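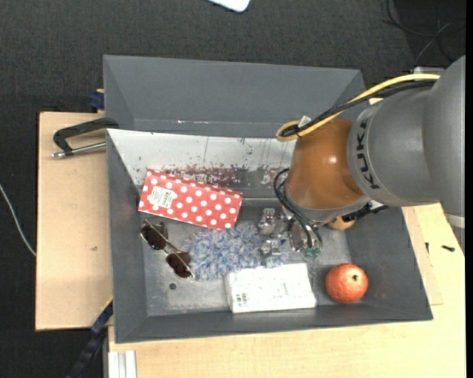
Workshop notebook – ball and boot bench, February 2021

Scrum machine, pads

Both end pads off the Madigan machine and on the floor by mid-morning. The left one came away with two bolts. The right one came away with one bolt, a length of baler twine and what I think was once a mouthguard. The covers have gone at the bottom seam again, same place as in August, where the props' shoulders drive up under the foam. I restitched that seam in August with the heavy thread and wrote "should see us through the season" in this very book. There has hardly been a season, so I suppose I can claim I was right.

This time I have run a double row and put a strip of old tackle-bag skin behind it. Ugly, but it lies flat. The foam in the left pad has a dip in it the shape of a tighthead. Turned it round so the dip faces the frame. It will last until somebody notices.

Still to do: grease the slides, find a proper bolt for the right side, throw away the twine before somebody decides it is load-bearing.

Match balls

Pumped everything on the rack yesterday evening and left it overnight. All the Vosmont balls held. Of the Zamix trainers, two were soft by this morning and one of those was nearly flat. Soapy water round the valve gave a steady row of bubbles on the flat one. The other showed nothing at the valve and nothing along the seams that I could find, and I was not going to spend an afternoon bathing it.

New valve in the flat one, glycerine on the needle, back up to pressure. Left the mystery ball next to it as a control, which is a grand word for not knowing what to do with it. Will look at both tomorrow.

Reminder to whoever uses the pump: the gauge reads high. I checked it against the good hand gauge and it is out by enough to matter to a kicker. If the balls feel like puddings on a cold evening, that is why. I have put tape over the dial. Please do not peel the tape off to see the dial.

Kicking tees

Glued the split one. It split again while I was putting the lid on the glue. Binned.

Studs

Went through the spares properly, having put it off since last spring. Sorted by length and thread, with anything burred or sharp going into the scrap tub. Finished up with 79 usable and a scrap tub I could barely lift. Far too many short ones, nowhere near enough of the long ones that the front row will all want on the first wet evening back. Motmont do them in bags, but the last bag was cut slightly off on the thread and I had to run a die over every one, so I would rather try somewhere else first. Anyone with a better supplier, write it in here. In pencil is fine. On the wall is not.

Stud key has gone missing. It was on the hook. The hook is still there.

Corner flags

The sprung bases are stiff with rust. Stripped one down, wire brush, oil, back together, and it now springs so willingly that it flicked itself off the bench. Backed the tension off a turn and a half. Do the rest at the same setting and stand to one side.

Post protectors

Measured the home posts again, as the new wraps came up short. Circumference at chest height is around 94 cm including the old paint, which is thick enough to count as a layer of clothing. The wraps were ordered off the figure on the shed door, and I have no idea which posts that figure belonged to. Crossed it out. Longer straps will bridge the gap at the back and leave the padding whole on the field side, so no need to send anything back.

Next session: ball check first, then straps, then the other slides if the grease turns up. Kettle needs a fuse.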